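Does a worn finger pad spoil your demonstrations?

I spent most of August on one narrow question, and I finally have enough results to write something down. We collect manipulation demonstrations with hand-held grippers. A person squeezes the handle, picks something up, puts it somewhere else, and the wrist camera records it. Later a policy is trained on those recordings and run on an arm with the same fingers. The method is well known by now and I won't go over it again.

What I wanted to know is how much the state of the finger pads matters. Pads wear out. The rubber gets flaky along the inner face, and people keep using them because changing a pad takes time and the tool still closes. Takumi Maruyama, who runs our collection sessions, had a rule of swapping pads after 500 grasps, but he admitted he had picked that number because it was easy to remember.

So we recorded the same task twice. The task is simple: pick up a serving utensil by the neck, lift it clear of the floor, and set it down in a tray. One set was recorded with fresh pads on both fingers, the other with a worn pad on the right and a better one on the left. I recorded 248 demonstrations in each set, all by the same two people, Takumi and me.
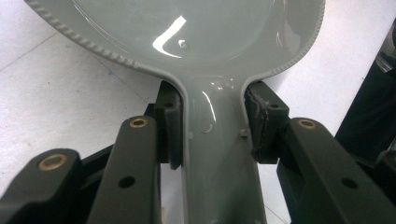

I picked glossy plastic on purpose. Matte objects are forgiving, and in an earlier round with wooden blocks I could see no difference between the two sets at all. A smooth tapered handle is another matter. If one pad grips less than the other, the object turns a little as the fingers close, and the person holding the tool corrects for it without thinking. That correction goes into the data.

We trained one policy on each set, same settings, same number of steps, and ran both on the arm with fresh pads. Each policy got 12 starting positions, repeated over several rounds. The policy trained on fresh-pad data did better, but by less than I had guessed. Most of the gap came from one habit. The other policy would close, pause, and tilt the wrist slightly before lifting, even when the object was sitting straight. With good pads on the arm there was nothing to correct, and the tilt sometimes knocked the handle against the side of the tray.

Mixing the sets was more interesting. When I put all the fresh-pad recordings together with 150 of the worn ones, 398 in total, the tilt mostly went away. I don't know yet if that is the mixing or only the larger amount of data. Ekrem Ertürk thinks it is the amount, and he may be right. I need a run with 398 fresh-pad recordings to settle it, and I haven't made those yet.

For now we check the pads by eye before each session and write their condition in the log. I would also like to try the reverse case - worn pads on the arm, clean data - but that has to wait until the arm is free again.

Recent posts
Choosing a tray height for pick-and-place tests
Notes on the Hukau calibration script
Why I stopped trimming the start of each recording
Wooden blocks, round one

This site uses cookies to remember your settings. By continuing to read, you agree to their use.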